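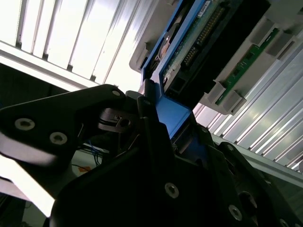 A gripper holds a blue-framed module beside a parts tray at the Jasetti plant in Trimden.

Robot takes over board loading at Jasetti, and the line crew is glad to hand it off
08/09/2020

TRIMDEN — Ask the people on the second-floor assembly line at Jasetti what they used to dread most and you'll get the same answer up and down the benches: board loading. Pick a module, line up the pins, press, check, set it down, pick the next one. On a busy shift a single person might do that 2,000 times.

Since July the job has belonged to a robot arm the crew calls Skoker, after the local firm that put the cell together. It picks up the modules in their blue plastic carriers and moves them through the test station, and it does this all shift long without a sore wrist. The people who used to do the loading are still on the line, and most of them now have jobs they like a good deal better.

Jasetti makes control units for commercial greenhouses, the boxes that open vents and run the pumps, and orders have been climbing all year. The company employs 99 people in Trimden and says no jobs were cut when the cell went in. The six loaders were offered training as cell operators or a move to final assembly. Four took the training and two moved.

The training ran for 35 hours, spread over three weeks, and it was hands-on from the first morning. Operators learned to teach the arm a new pickup point, swap the gripper fingers, clear a jam and restart safely after a stop. They also learned what a bad grip looks like, and that has turned into the most valuable skill on the floor. The modules have to be held by the carrier, never by the board, and a small change in angle is enough to make the pins miss the socket.

It's here that the old loaders really shine! People who have handled these boards for years can tell by the way one sits that something is off, and several of the settings the arm runs on today came straight from them. One operator suggested slowing the last bit of travel before the module seats, the way she had always done it by hand. The change went in that same afternoon and the number of rejected modules dropped by the end of the week.

The first days weren't all smooth. The arm stopped often, sometimes for nothing more than a carrier that wasn't pushed fully down, and the line fell behind twice in the first week. Workers also said the warning beeper was much too loud. It has been replaced with a light, and everyone within earshot is grateful.

There are things people miss, too. Loading was done in pairs across a table, and it was a good place to talk. The cell needs only one operator at a time, and the others are spread out along the line. The crew asked for a shared morning break to make up for it and got one, with the cell paused for 15 minutes. Coffee has improved as well, according to the line, though that may be a separate matter.

Pay was another question, and it came up early. Cell operators have moved up one grade, and the two workers who went to final assembly kept their old rate with a review set for the end of the year. The shift schedule hasn't changed.

Down the hall, the repair bench has gained the most. It used to get help only when loading was caught up, so returned units from customers could sit on the shelf for weeks. With more hands free, the bench is now staffed every day, and workers rotate through it to learn how to find faults. It's slow, fiddly, interesting work — the kind that people on the line say they wanted to do more of.

A second cell is planned for the packing area under a project named Mahama. This time the packers are in on it from the start, and a mock-up made of cardboard and tape has been standing by the loading dock so they can try out where things should go. They have already moved the label printer twice.

Jasetti will hold a walk-through of the new cell for families of employees later this fall. Sign-up sheets are posted outside the break room.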